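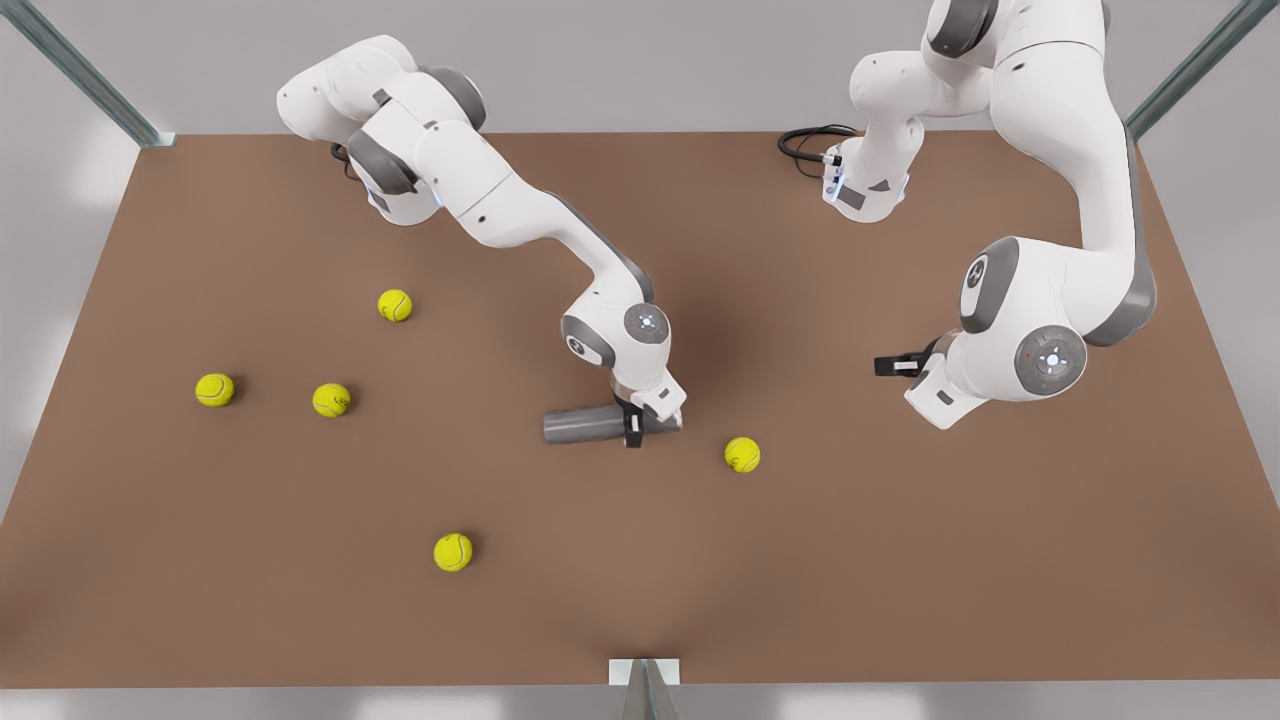

You picked the wrong month to visit a farm lodge, according to Daniyal Jatoi, because the good ones are half asleep until planting is done and you should really see the Dorkik hall in November, when the harvest supper is on and the line goes down the steps. He left that under my last post and I've been grumbling at him ever since. I went anyway. The open house was in spring, I had the day off, and I'd been wanting to get inside that building since I moved out to the Bristutora valley.

Posted 3 Apr 2024

If you've driven the river road you know the place, even if you don't know you know it. It's the long white building past the feed store, with the porch that leans a little toward the creek. I'd always assumed it was a church. My neighbor thought it was a dance school, and to be fair it was one for a while, on weeknights, when the lodge needed the rent.

I got there before ten and the lot was already full, so I parked along the fence by Xu Orchards and walked back. Muddy walk. Wear boots if you go. A teenager at the door handed me a name tag and asked if I was "visiting or coming home," and I had no idea what that meant until later. It's what they call it when somebody who used to belong turns up again. There were a lot of people coming home, it seemed, and the hugging in the entryway made it pretty hard to get to the coffee.

Downstairs is the dining room and kitchen, and upstairs is the meeting hall, and I'd tell anyone to do upstairs first while your hands are clean. They let you handle things! The old minute books were laid out on benches and you could just turn the pages. I lost a good half hour to a long argument about whether the lodge should buy a piano. It went on for 6 meetings, spread over two winters, and the secretary back then had lovely handwriting and clearly could not stand the man who was against it. They got the piano. It's still up there, and a girl who couldn't have been more than eight was playing the same four notes on it the whole time I read.

The roll book was the other thing I liked. At the high point the lodge had 128 members, and they came from so far up the valley that some of them stayed overnight with families in town so they could make the evening meeting. Today there are 32. I expected people to be gloomy about that, and some were, but the woman showing us the roll book was a lot more interested in telling us that four of them had joined since the fall. She knew all their kids' names too.

There was a short program at eleven. I'm not a joiner by nature and I was a bit nervous that there'd be secret handshakes or that I'd be asked to stand up and say something. None of that. They opened with a song I didn't know, everybody mumbled through the second verse, and then the presiding officer explained what the different chairs in the hall are for. Each one belongs to an office, and the offices are named after farm jobs, and you move through them over the years if you stick around. An older fellow behind me whispered that he'd been stuck in the same chair for ages and had stopped asking. Then they handed out seed packets to the kids, and one boy opened his right there and dropped the whole lot down a heating vent. I'd love to know what comes up.

Lunch was chicken and biscuits, with more kinds of pickle than I knew existed. I sat with a couple who drive over from the far side of the ridge since their own lodge closed. They gave me the whole sad story – the roof went, then the insurance, then the last few people who could still get up the stairs. What surprised me was that they didn't just quit. They moved their membership to Dorkik, brought their old banner with them, and it hangs on the north wall now next to the home one. I went back up to look at it after the pie. It's a beautiful thing, a bit moth-eaten along the fringe, with a plow stitched in gold thread.

The pie was rhubarb. I had two pieces and I'm not sorry.

A few things could've been better, and I don't think they'd mind me saying so. The program was hard to hear from the back rows, even with the windows shut. The sign for the restroom points at a broom closet (ask me how I know). And if you want new people, put out a sheet that says what it costs to join and when you meet! I had to ask three different people, and they were all very nice about it and all told me something different. I finally got it straight in the kitchen. Meetings are twice a month in the evening, with a potluck before the first one, and you're welcome to come to the potluck without signing up for anything at all.

The afternoon was mostly outdoors, with a plant swap on the grass and a man sharpening garden tools for whatever you felt like putting in the jar. I'd brought my hoe on purpose, feeling very clever, and then left it in the car by the orchard fence, so that was another muddy trip. He did a terrific job on it. At the swap I traded some extra iris for a tomato seedling called Flillance, which I'd never heard of. The lady who grew it said it came from her aunt, it likes a cold night, and it sulks if you move it. It's on my kitchen windowsill now, sulking.

I stayed until they started stacking chairs and ended up carrying a good many of them. On the way out the teenager at the door took back my name tag and asked if I'd be at the potluck. I said I'd think about it. I've already looked up what to do with all the rhubarb behind my shed, so you can guess how the thinking is going.

And yes, Daniyal, I'll go in November too. Save me a place in the line.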